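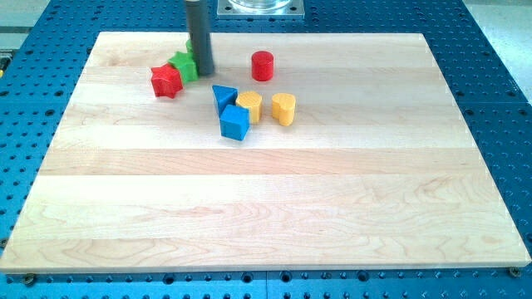

A maple board made of glued-up planks, with small colored blocks on top.

Priltberg will raise the fee for cutting hardwood in its town forest starting in February, the town office said.

The permit will go up by $20 a season. It covers maple, ash and cherry taken from the marked lots north of the Provine road. Softwood permits stay at the current price.

Roksolana Bondarchuk, who manages the forest for the town, said the money will go toward fixing two culverts on the haul road. Both washed out last spring, and trucks have been using a detour through Lutside ever since.

"The detour adds wear to a road that was never built for logs," she said.

The forest covers 3,841 acres and has belonged to the town since 1758. Maple makes up most of what is cut there, and much of it goes to small shops in Ban that make tabletops and cutting boards.

Permit holders from last season can renew by mail — new applicants have to come in person with proof of address. The office closes at 4 p.m.

Work on the first culvert is set to start once the ground thaws.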